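Gripper trials – frequently asked questions

Last changed May 14, 2019. Hadi Zein looks after this page, bug him if something is wrong or missing.

What are you comparing?
Two parallel grippers, same arm, same tasks. The Tornus and the Plevus. Also two controllers, the stock one and the Papadopoulos one, but that half isn't finished so don't quote it yet.

Simulation or real?
Both. Sim first, then the bench at Natthorpe. Anything that fails badly in sim doesn't get bench time.

How many runs?
3000 in sim per gripper. 166 on the bench so far, split evenly. More to come when the second arm is back from repair.

Why so few on the bench?
Someone has to put the objects back by hand. Slow. Also the bench is shared and we get mornings only.

Which objects?
The standard set of 12. List is in the download, along with weights. Soft things (sponge, cloth bag) are in the set but scored seperately, please don't average them in with the rest. People keep doing this.

What counts as a success?
Picked up, held for the full wait, put down inside the marked area. All three. A lift followed by a drop is a fail, even if it lands in the right place – yes we get asked.

Where does the camera sit?
On the wrist, behind the gripper, looking out over the fingers. There was a fixed overhead camera as well in the first round. Dropped in March, it kept losing the object behind the arm and fixing that meant moving half the bench.

Doesn't the gripper block a lot of the view?
Yes. The body takes up the bottom of the picture and the fingers stick up into the middle. You lose whatever is close in and low down. We tried tilting the mount further forward: better view of the floor, worse view of the fingertips, and the fingertips matter more when you're closing on something small.

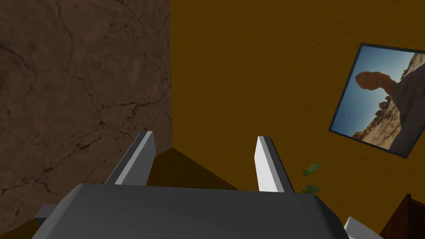

So we left the mount where it was and changed the approach instead. The arm now stops short, takes a look with the fingers open, then goes in on the last known position. Costs a bit of time per pick. Worth it on the small objects, makes no difference on the big ones.

Why do the sim rooms have decorated walls and furniture?
Plain grey rooms gave us a detector that was lovely in plain grey rooms. Fell over on the bench straight away. Now walls, floors, pictures and plants get swapped between runs. The swap list is fixed by the seed so you can get the same room back.

What's the seed?
1937 for everything published here. If your numbers don't match ours, check that first. Then check the version of the sim.

Same fingers on both grippers?
No. Each one uses the fingers it came with. We did think about printing a common set, but then you're testing our fingers and our printer isn't great. Might do it later as an extra.

Does finger colour matter?
For the camera, a bit. Pale fingers wash out under the strong lights at Natthorpe and the tip finder gets confused. In sim the lighting is softer so the problem mostly hides. Matt tape on the outer sides helps. Not on the inner faces, it changes the grip and then your runs are no good.

Which one is better then?
Depends. Tornus is ahead on the small hard objects, Plevus on the soft ones. Not much in it on the rest. Full table in the download, we're not putting a winner on this page until the bench runs are done.

Can I test my own gripper?
In sim, yes. You need a model file with the fingers as seperate parts, the opening width, and a sensible limit on force. Send it to Hadi. On the bench – ask, but expect a wait, and you'll have to bring your own mounting plate.

My gripper opens upside down / sideways in the sim.
Axis is wrong in the model file. Nearly always that. Swap y and z and try agian before writing in.

The arm shakes when it stops.
Known problem with the stock controller at high speed. Turn the speed down or use the Papadopoulos settings file. Don't mix the two, the stock controller reads half of that file and ignores the rest without telling you.

Can I use your pictures and logs?
Yes, say where they came from. The raw logs are big. Ask for the small version unless you really need every step.

When's the next update?
When the second arm is back.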